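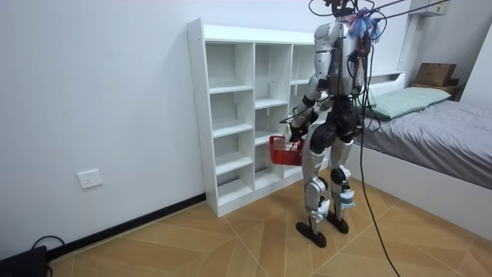 How much smaller than the compartment should a basket be in a cubby bookcase?

Leave half an inch on each side and at least two inches above the rim. Depth matters less, as long as the front edge doesn't project past the shelf.

From: Sigrún Lykkegaard
To: stostetance-storage
Subject: Re: [storage] Baskets vs. open compartments, small bedroom

Ívar Arnardóttir wrote:

> We have a Sorari cubby bookcase in the small bedroom, the tall one. Clear
> opening per compartment is 14 in wide, depth 15 in. At present everything
> goes straight on the shelves and it slides into heaps. I want to move the
> small stuff into plastic baskets with handles and leave the books as they
> are.
>
> Three things I can't settle:
>
> 1. Slatted sides or solid?
> 2. Do swing handles get in the way?
> 3. Which rows? The bed is opposite and I have 699 mm of floor between
> the bed frame and the front of the bookcase, so no room for anything
> that has to be pulled all the way out and set down.
>
> The Sovex baskets are the ones I can get locally. I haven't bought any.

Ívar,

Taking these in your order.

**1. Sides.** Slatted for anything bigger than the gaps: socks, chargers, soft toys, rolled belts. You can tell what's inside from the bed side of the room and skip the label. Solid for pencils, hair clips, building bricks and coins. If you already have slatted ones, a piece of thin card cut to the base and turned up an inch at the edges will hold the small parts. Tape isn't needed.

**2. Handles.** A swing handle is fine if it folds flat to the rim. Measure the basket with the handle down, then again with it up. If the second figure is larger than the opening height, the basket has to go in with the handle down every time, and children won't do that. A fixed handle costs you the whole height of the arch. I'd still take a handle over none, as you want to carry the thing one-handed to wherever the mess is and bring it back full.

**3. Rows.** With 699 mm you can stand and turn but not squat comfortably. I'd do it like this:

- Bottom row: books and heavy boxes, no baskets.
- Next two rows up: baskets in daily use. Hip height is the best position for lifting one out by the handle.
- Above shoulder height: light things only, out of season clothes and so on.

Leave one compartment empty in the basket rows. It gives you somewhere to park a basket while you sort, and saves using the bed.

On sizes, don't trust the printed width. Most makers quote the rim, and the base can be well under that with tapered sides. You lose over an inch of usable width at the bottom on some of them. With a 14 in opening I'd look for a 13 in rim.

I did the same job in July at the Ásgeirsdóttir flat and we ended up with 27 baskets across two bookcases, too many by half. Start with four. Fill them, use them for a couple of weeks, then order the rest - and take one home to try in the opening before you do that.

Can you post the clear height of a compartment? You gave width and depth only.

Sigrún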